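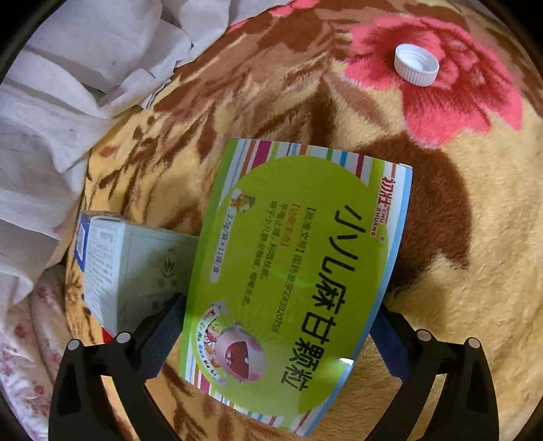 Posting to Clonberg: your questions

I'm Jad Twal and I run the parcel run from Kanusach up to Clonberg. I get the same questions most weeks, so I've put my answers in one spot.

How much does it cost?
Anything under 10 kilos is a flat rate, and I'll quote you for heavier stuff. Bulky but light (doonas, lampshades) still goes by weight — lucky you!

When do I need to drop off?
By 4 pm at the Chien Street counter. If you're running late give me a ring, I'm usually still there taping something up.

How far do you go?
The full run is 196 km one way, with a stop at Clarkance for fuel and a pie. If you're on the route I can pull in at your gate, as long as the ute can turn around.

Can you take medicines?
Over-the-counter stuff in its original box, yep. Prescriptions need to come from the chemist, sealed and labelled with your name. I can't keep anything cold, sorry.

What if my parcel gets lost?
I cover each one up to 300 dollars. Keep your docket, please!

Do you run in the wet?
Mostly. The creek crossing can shut in June, and then I hold everything at Chien Street and text you. There were almost 80 parcels stacked up last winter and I could barely reach the kettle.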